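Teaching by hand at Kendex

Reading time: 2 min

"We record the empty gripper also," says the trainer at Kendex. "The system must know how open jaws look over a bare table."

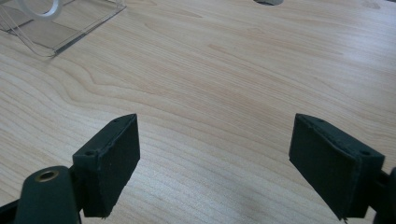

Godfrey Mfinanga
Staff writer

She wants 300 examples before August and has 126. Magazines are the difficult part. "Paper bends, and every time it bends differently. I close the fingers slowly."
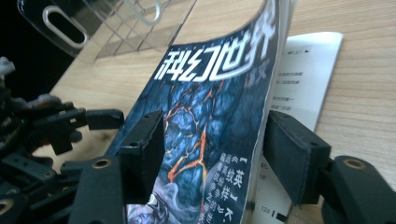 "If I hurry, I delete the example and repeat it."

Comments

Broltell: Do you keep the failed ones?
Kaijage: We stopped at 12 per object. Too few.

Related
Four weeks at Telolholm
Who labels the grasps?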